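Dillau rouvre son atelier de couture en avril, et on vous y attend !

Communiqué de presse

Je l'avoue, j'écris ce communiqué entre deux cafés, alors pardonnez le ton – chez Dillau, on n'a jamais su faire autrement. La nouvelle est simple : notre atelier de retouche et de réemploi textile rouvre en avril, dans l'ancienne mercerie Sarıgül, avec 14 places par séance et plus de 18 machines à coudre révisées pendant l'hiver.

Pourquoi la mercerie ? Parce que j'y achetais déjà mes boutons quand j'étais petite, et que les grands tiroirs sont toujours là. On y rangera les chutes par couleur (enfin, on essaiera).

Le vendredi soir, ce sera ourlets et fermetures. Les autres jours, on transforme : nappes en tabliers, draps en chemises, rideaux en sacs. La marque Mamomton nous fournit le fil, et la teinturerie Flurnness reprend nos fins de rouleaux.

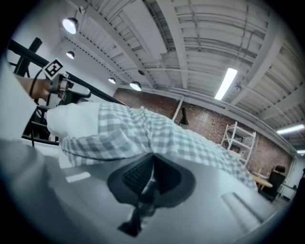
Tissu à carreaux gris et blancs, avec une partie blanche unie.

La séance coûte 10 euros et dure 2 heures, matériel compris. Venez avec un vêtement propre, même très abîmé – les cas difficiles sont mes préférés !

Inscriptions et demandes presse : à l'accueil de l'atelier Dillau, dès 14 h.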